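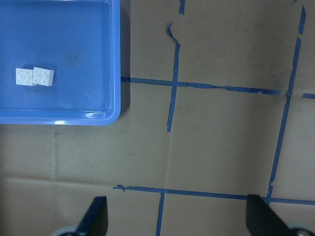

*Wrist camera view of the tray and taped grid, gripper fingers open.*

**Sinitz issues corrective release for Tanguy after shared-zone fault in two-arm cells**

**Grellness, March** – Sinitz has released a corrective update for Tanguy, its coordination software for two-arm robot cells, following a fault that allowed both arms to be granted access to the same part of the work area at the same time. The fault was found at the company's test site in Grellness during tray-picking trials. No person was hurt and no arm was damaged. In the closest case on record, the two grippers were separated by 73 mm when the stop was applied.

All users of Tanguy who run two arms over a single table with shared-zone mode switched on should install the update before resuming automatic operation. Cells with one arm are not affected. Cells with two arms and fixed, separate work areas are not affected either, provided the shared-zone mode is disabled in the cell settings.

**Nature of the fault**

Tanguy divides the work area into zones. An arm that needs to enter a zone used by both arms asks for a lock, moves in, carries out its task, moves out and gives the lock back. While the lock is held, the second arm has to wait at a clear position outside the zone.

Each lock has a time limit, so that an arm which has lost its connection does not block the cell for good. The time limit is renewed at intervals by the arm that holds the lock. In the affected versions, the renewal message was sent by the same process that handles wrist camera images. If that process had to repeat its search for an object several times in a row, the renewal could be delayed beyond the permitted 200 ms. The lock manager then treated the lock as abandoned and offered the zone to the other arm, although the first arm was still inside it.

The first arm received a message telling it that its lock had ended. It should have stopped. In the affected versions the message was placed in the same queue as the camera results and was read only when the search had finished, by which time the second arm could have begun its approach.

Two separate faults were therefore present: a lock that could end while the arm was still in the zone, and a stop message that could be read late. Either would have been less serious without the other.

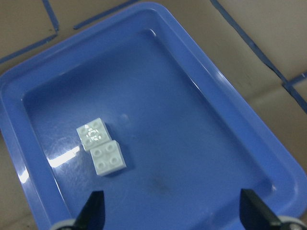

*White bricks on the tray floor, with light reflected from the plastic.*

**How it was found**

The trials used small white building bricks in a blue plastic tray with a glossy surface. Light objects placed close together on a reflective floor are a known source of repeated searches. The detection software looks for the edges of each brick, and where two bricks touch, or where a reflection has similar brightness to the brick, it may reject its first result and try again. A repeat search is normal behaviour and does not in itself indicate an error in the camera or in the detection software.

The operator on duty pressed the stop button after noticing that the waiting arm had left its clear position too early. The cell was isolated and the logs were copied before power was removed. Évan Sabatier, who leads cell testing at Sinitz, then asked for all earlier runs in the same trial series to be reviewed.

The review covered 2269 pick attempts. A lock ended early in 14 of them. In most of these the second arm had no task waiting and did not move, so the fault left no visible sign. In the remainder the second arm began an approach and was halted, either by the operator or by Atik, the independent distance monitor that Sinitz supplies with its two-arm cells.

"The early runs looked clean from outside the guard," said Sabatier. "We had been checking whether the bricks were picked. We had not been checking how long each lock was held against how long the arm was in the zone, and those two times should have been compared from the start of the trials."

**Behaviour of the distance monitor**

Atik calculates the distance between the arms from joint positions and commands a protective stop if the distance falls below a set limit. It runs on its own controller and does not use the camera images or the zone locks. It was not affected by the fault.

Sinitz wishes to make clear that Atik is intended as a last measure and should not be relied on for routine separation of the arms. The stopping distance depends on speed, payload and arm position. The 73 mm figure was recorded at the reduced speed used for trials. It must not be taken as the separation that would be obtained at full speed, and customers should not use it in their own risk assessments.

The Atik model of each gripper is a simple solid shape entered when the cell is set up. Cables and hoses outside that shape are not included in the calculation. Customers whose cables hang in loops at the wrist should check that the gripper shape has been enlarged to cover them. This advice is already contained in the set-up manual, but the review showed that it was easy to miss, and it has been moved to the checklist at the front.

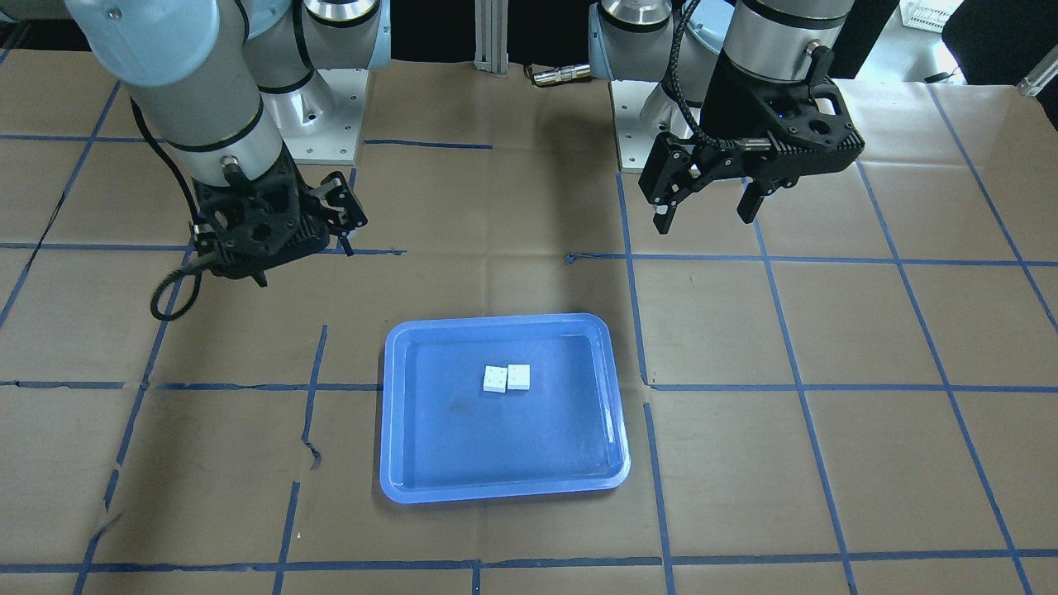
Can a cell remain in use until the update has been installed?

Automatic operation may continue only if shared-zone mode is switched off and the two arms are given separate areas that do not overlap; otherwise the cell should be kept in manual mode at reduced speed until the update is in place.

**Changes in the corrective release**

The update makes the following changes to Tanguy:

- Lock renewal has been moved to a separate process that has no other duties. Image handling can no longer delay it.
- A lock can no longer be passed to another arm on a time limit alone. The lock manager now also needs a position report showing that the first arm is outside the zone.
- If no position report is available, both arms are stopped and the operator must clear the fault by hand.
- Stop messages have their own channel and are read before any camera result.
- The number of repeat searches in a single pick is limited. When the limit is reached, the arm withdraws to its clear position and gives back the lock before trying again.
- Lock times and zone occupation times are written to the same log, and any difference between them raises a warning.

The 200 ms renewal limit has not been changed. Sinitz considered a longer limit and rejected it, as this would have made the fault less frequent without removing the cause.

Cycle time will rise slightly in cells where repeat searches are common. The increase comes from the withdrawal step and will vary with the layout of the cell. Cells in which objects are found at the first search should see no change.

**Testing of the update**

The tray-picking trials have been repeated at Grellness with the corrected software. In addition to normal runs, the test team introduced deliberate delays into the image process, disconnected the wrist cameras during picks and cut the position reports from each arm in turn. In every case the lock was either kept by the arm inside the zone or both arms were stopped.

"A delayed image must never be able to change which arm owns the zone," said Rosine Lecomte, head of product safety at Sinitz. "The first design allowed that, and our internal review did not pick it up. We have reopened the review of every other function that shares a process with the cameras." 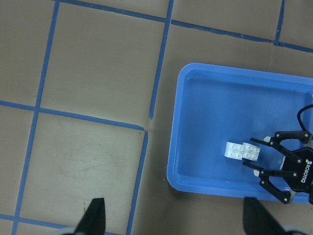 That wider review has so far identified one further item. The warning lamp signal was also sent by the image process and could be late under the same conditions. The lamp has no safety function and the delay did not affect any stop, but the signal has been moved in the same release so that the lamp and the true state of the cell agree.

Sinitz has also changed its test procedure for two-arm cells. Trials must now include objects that are difficult to detect, such as touching parts of the same colour and parts on shiny surfaces, and the lock log must be checked at the end of each run whether or not a stop has taken place. A run in which all parts are picked is no longer recorded as passed until the log has been checked.

**Action required by customers**

1. Check the cell settings to see whether shared-zone mode is switched on.
2. If it is, stop automatic operation and switch to manual mode at reduced speed, or give the arms separate areas as described above.
3. Save the existing logs before installing the update. The new version uses a different log format and will not convert older files.
4. Install the update and restart both arm controllers. A restart of the Tanguy computer alone is not sufficient.
5. Run the zone test from the service menu with the tray or fixture empty, then again with parts in place.
6. Confirm the gripper shapes and distance limit in Atik. The update does not alter these values.

Customers who have seen an arm leave its clear position early, or who find lock warnings after the update, are asked to send the saved logs to the Sinitz service desk with a note of the arm speed and the parts being handled. A tool for checking older logs is supplied with the update and can be run on a separate computer.

The update is free of charge to all holders of a Tanguy licence, including those whose service contract has ended. Customers who cannot install it themselves may request a visit.

**About Sinitz**

Sinitz develops coordination and monitoring software for robot cells with more than one arm. Its products include Tanguy, for sharing work areas between arms, and Atik, for independent distance monitoring. The company carries out its cell testing in Grellness.

**Contact**

Technical enquiries: Évan Sabatier, cell testing
Safety enquiries: Rosine Lecomte, product safety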